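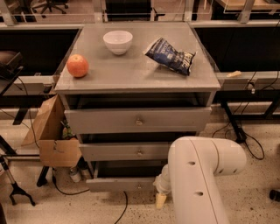
The Futer three-drawer dresser is the plain one in our bedroom range, and it is the one most people end up buying in gray. It has a wide flat top, an open recess under the top, and three drawers stacked one above the other, each with a single small round knob in the middle. The top sticks out slightly past the body, so there is room to leave a bowl and a piece of fruit and a bag of snacks on it and still have space to fold a shirt. The bottom drawer pulls well out, and you can get at the back of it without lying on the floor.

We have sold the Futer for nine years. The body has stayed the same the whole time. The runners changed once, when we moved from the old side-mounted pair to the Ullitz set, and any dresser bought from us since then has the new ones.

## Finish

Matte gray, the same color on the top, the body and the drawer fronts. We do not do a two-tone version. The paint is water-based and goes on in three coats with a light sanding between them. Matte paint shows greasy fingerprints more than gloss does, mostly near the knobs. A damp cloth with a drop of dish soap takes them off. Do not use scouring powder or the rough side of a sponge, as it will leave a shiny patch that can't be buffed out.

A touch-up pot comes in the box. Shake it well and use a small brush. If you need more later, order the pot by name (Futer Gray) and not by matching it to the dresser at a paint store. Older pieces fade a little in direct sun and the match will be off.

## Drawers

The top drawer is the widest of the three. Customers use it for sweaters, towels or table linen. The middle and bottom drawers are fine for jeans, spare sheets, kids' clothes and so on.

Each drawer is rated for 40 pounds spread evenly. The runners are tested to 2,000 open-and-close cycles at that weight before we accept a batch. There is a stop on each runner. To take a drawer out completely, pull it to the stop, lift the front about an inch and keep pulling. Going back in, set both runners level first. If one side catches, take it out and start over. Forcing it bends the clip, and the clip is the part we replace most.

The knobs are held by one screw from inside the drawer front. They can work loose over time. Quarter turn with a Phillips screwdriver. If you want to fit your own knobs, any standard single-screw knob will do.

## The open recess

The gap above the top drawer is open at the front. It is meant for flat things: a laptop, magazines, a tray, folded place mats. It is not a drawer space, and we don't sell a drawer for it. People ask.

## Delivery and assembly

The body comes put together. You fit the drawers and the knobs yourself, and it takes under half an hour. It is a two-person lift up stairs, and it goes easier with the drawers still in their own carton. A wall strap and screws are included, and the strap must be fitted. Open one drawer at a time when they are full.

Local deliveries are made by Rhun Landeg, who will call the evening before with a time. He will carry it to the room you want and take the cardboard away if you ask.

## Parts and matching pieces

Spare runners, clips, knobs, stops and wall straps are kept in stock. The part number for the runner clip is 306, and it fits all three drawers. For anything else, write to Edivaldo Figueiredo in the workshop and say whether yours has the old runners or the Ullitz ones. The Ullitz name is stamped on the inside edge.

The Nogueira nightstand is painted in the same gray and takes the same knobs. The Jitatmont bench does not come in gray at present. We expect to have it in April.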